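Workshop > Bench Tips > Gripper Trials

Two-Finger Grippers for PC Teardown: What We'd Do Again
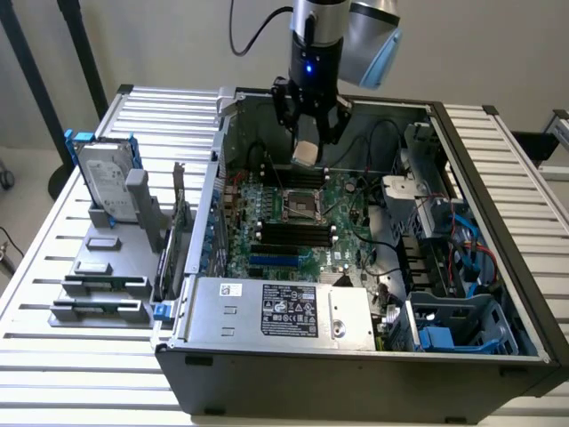 Two-finger gripper over the memory slots, parts fixture at left.

Lay the tower flat and take the side panel off before you argue about fingers. Ayodele Jibrin favours the Stillis pads, which are grippy, grey and priced like jewellery. The Pekora set costs $40 and sulks on anything smooth.

Start at low force. Tidy stray cables first, or the arm will tidy them for you.

Print your own fixture. Ours is on version 2, and we don't discuss version 1.

Related:
Choosing a Wrist Camera
Hegedűs Controller, 68 Days In

© Sellcombe Workshop Notes | Contact | Back to top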